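Intro to Traffic Planning, Handout 2
Hadi Bataineh

Hi all! These are my notes on signal timing, tidied up a bit after class (my whiteboard writing was a disaster, sorry). Bring them with you to the lab, and have your calculator handy.

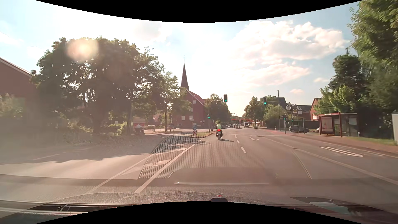
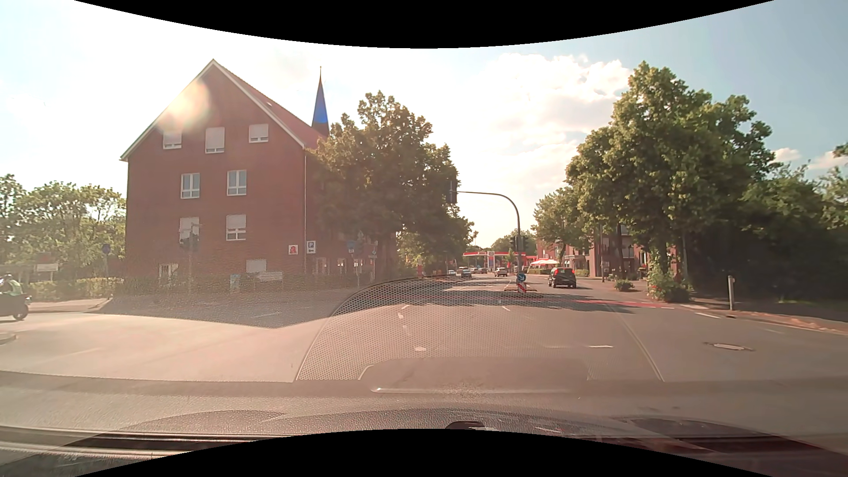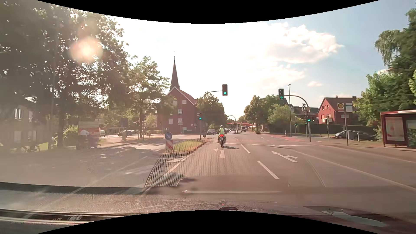 Cycle length

A cycle is one full trip through all the signal phases, back to where you started. Longer cycles move more cars per hour, up to a point, but everyone waits longer on red, and people on foot get fed up and cross anyway. I grew up near a signal like that and I was one of those people!

Lost time

Every time the green changes hands you lose a little. Drivers need a moment to get going, and then there's the clearance at the end. For our homework, use 4 seconds lost per phase. With two phases that's 8 seconds per cycle, gone. Kieran Hayes asked if you can just drop the all-red to save time. Please don't, it's there so the last car can get out of the way.

Worked problem

The Pravon Street approach has 490 vehicles an hour in one lane. Take 1,800 an hour as the saturation flow. Divide the first by the second and you get 0.27, your flow ratio. Do the same for the cross street, add the two, and hang on to that sum (we need it for Webster's formula next time).

Homework

Problems 2 and 4 from the McGrath packet, due 08/02/2021. Show your units, I'm begging you. If you get stuck on the second one, sketch the phases first and then email me.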